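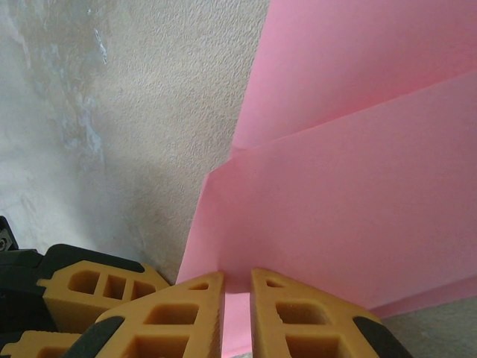 Monday, late. Second day on the Flusham fingers and I'm no more convinced than I was after the first. Gerrit wants them on both arms by the end of the month. Gerrit has also never tried to get one sheet of pink paper off a table edge with them.

The claim is that the open lattice gives a little and wraps itself to whatever it closes on. Fine for a lemon. On something flat I can't see that it wraps to anything. What matters is the last bit of the tip, and the tips are as blunt as the old Tallel ones. I ran 32 grasps before lunch and 16 held long enough to lift. Half! Tõnu says half is good for a first evening's tuning. I said it was the second day and it was lunchtime.

Wrist camera is another sore point. With the fingers nearly shut, they fill the bottom of the view, and that's where the edge of the sheet is. I've asked for the mount to go up 5 mm. Tõnu thinks the controller can cope with what it sees now. We'll find out whose turn it is to be wrong. 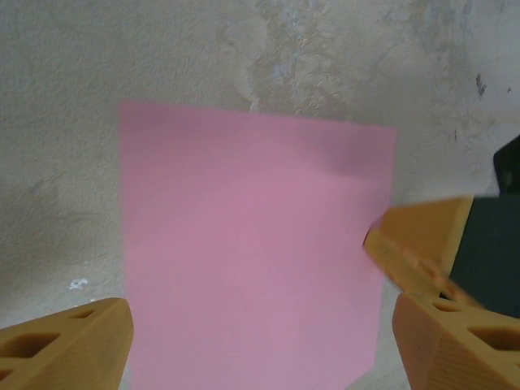
Afternoon was the wall work with both arms. Pink against that blotchy plaster is easy to pick out, I'll give them that, and I'd like to see the same thing with white paper before anybody writes "robust" in a report. The second arm comes in from the right and I still don't trust its last inch. Too quick. I turned the speed down twice and somebody (Gerrit) turned it back up.

No idea yet whether the fingers are any better or the new controller is just hiding their faults. Changing both in the same week was a dumb way to compare anything, and I said so at the time. Tomorrow the Tallel set goes back on, same paper, same 32 tries, nobody touches the speed.

Must order more pink sheets. Knee bad again.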